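Jornwood Park ground improvements – progress report no. 7
To: Uler Sports Fund
From: Vusumuzi Pillay, club secretary
07/04/2025 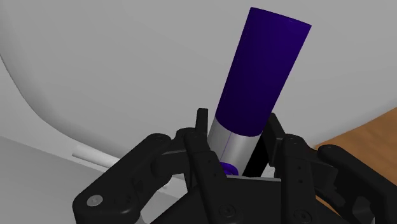
Short one this time, we had a home game Saturday and the week went on that. Main news – the pitch drainage is in at the Sibiya Road end and the goal square there has held up through two wet weekends. Far end not started. Contractor (Purnirau) has the pipe on site but is waiting on a drier spell.

Changing rooms. Away side finished bar the door closers. Home side still has the old showers, new ones ordered, no delivery date yet. Umpires' room painted.

Seating. 198 of the old bench seats taken out of the stand and 50 put back so far, sanded and rebolted. Slower than we said in the last report, the bolts had rusted solid and most had to be cut off. Would like to move the finish date for this part to October please, if you can confirm in writing.

Money. Underspent on fencing by about 2,000, overspent a bit on skip hire. Can we move one to the other? Form attached but I wasnt sure which box.

Teams. Seniors and reserves both playing at home again. The under-15s are still training at the school untill the lights are signed off. Electrician booked, will send the certificate when I have it.

Still to send you: fencing invoices, the revised seating plan, minutes of the ground meeting.

Vusumuzi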